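Pruvik
@pruvik_writes

1/ I have lived in this country for eleven years, and I still keep a notebook of English words I did not understand the first time. Last week I filled the last page of the fourth notebook. So I want to write down a few things about learning a language as an adult. It will be a long thread, sorry.

2/ First, my background. I learned English at school from a book where two families visited each other and asked about the weather. I had good marks. Then I came to Prernham, and on the second day the bus driver asked me "You all set?" and I did not know if it was a question about me or about the bus.

3/ I said "Yes, thank you, and you?" He laughed, but in a kind way. "All set" is the first entry in notebook one.

4/ The rule for the notebook is simple. I write the word, the sentence where I heard it, and who said it. No translation. If I write the translation, I remember the translation and the English word is gone by the evening.

5/ The sentence is the important part. I once learned "eventually" from a list, and for two years I used it to mean "maybe", because in my language there is a word that looks the same and means "maybe". I told my landlord "I will eventually pay on the first of the month." He was not happy with me.

6/ My first teacher here was Myfanwy Kneath. She gave an evening class above the library, 25 of us in June and nine of us by winter. She never corrected a person in the middle of a sentence. She waited, and then she said the same sentence back in the right form, as if she was only agreeing with you.

7/ For example I said "I am living here since two years" and she said "Ah, you've been living here for two years, and do you like it?" It took me some months to notice what she was doing. After I noticed, I started to listen for it, and I think this is when I really began to improve.

8/ She also made us read aloud. I hated it. I was a grown man with a job and I sounded like a child reading the back of a cereal box. But your mouth has to learn too, and it learns more slowly than the head. My mouth is still learning "rural".

9/ Small talk deserves its own post. In my country, if you ask a person how he is, you should have ten minutes free. Here I answered this question fully for almost a year. I told a cashier about my knee. She was very patient, and I hope she is well.

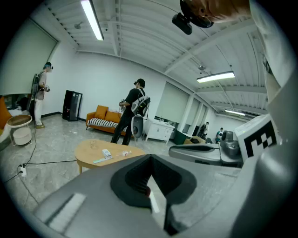

10/ Then there are the phrasal verbs. I tried to learn them from a book called "Rallora 973", which has 973 of them in alphabetical order. Please do not do this. On one page you get "put off", "put out", "put up" and "put up with", and after ten minutes they are all the same soup.

11/ What worked for me was to take only one from each conversation. If a colleague said "I'll look into it", then that day I had "look into". I tried to use it once before going to bed, even if only to tell my wife that I would look into the dishes.

12/ By the way, it is much easier if you attach the verb to a person. "Turn up" is Ynyr Yorath from my old job, who turned up late to everything. "Run out of" is my neighbor, who runs out of eggs. I cannot hear these words without seeing them.

13/ Phone calls are the hardest thing, and I don't think native speakers know this. There is no face, no hands, and the person is often reading from a screen at high speed. For years I asked for everything by email. If you are in the same place, here are three sentences that helped me.

14/ "Could you say that one more time, a little slower?" People do it, but the speed comes back after one sentence, so you need to ask twice.

"Let me repeat that to make sure I have it." This one is gold for numbers and dates.

"Could you spell that for me?" Also for words that are not names. They will spell it and they will not ask why.

15/ About numbers. I still count in my first language. I also do sums in it, and I swear in it when I hit my foot. I asked a lot of people who moved as adults, and most of them say the same. I used to think it was a failure. Now I think it is only where the furniture was put first.

16/ Somebody will ask about apps, so I answer now. I used one for 40 days without a break and I can say that the owl, or the fox, or whatever animal you have, will teach you nouns very well. It did not help me with the dentist.

17/ Radio helped me more. I had it on in the kitchen every morning, the local station, with traffic and people calling to complain about parking. The same words come again every day, and one morning you understand the whole complaint and you even have an opinion.

18/ Accent. I was ashamed of mine for a long time and I paid for 24 lessons to lose it. The tutor, Mrs. Trajkovski, had an accent herself. In our fourth lesson she said, "We will fix only what makes people ask you to repeat." So we fixed the difference between "ship" and "sheep", and the stress in "development", and we left the rest.

19/ I am very grateful for this. I had over 20 lessons left and we spent many of them reading short stories, and she let me argue about the endings.

20/ One thing that got worse: my first language. When I call my mother, I now stop in the middle of a sentence and look for a word. She says I speak like a newspaper from the year I left. There are new words for everything, and my nephew has to explain them to me. I should maybe start a notebook for that as well.

21/ If you have a friend who is learning, please do not speak louder. Speak in shorter sentences - and leave a little silence after them. Many times I had the answer ready, but the other person could not wait for it and filled the gap.

22/ And if you are learning, tell me your "all set". What was the first small phrase that stopped you completely? I will collect them in notebook five, with your name next to each one if you agree.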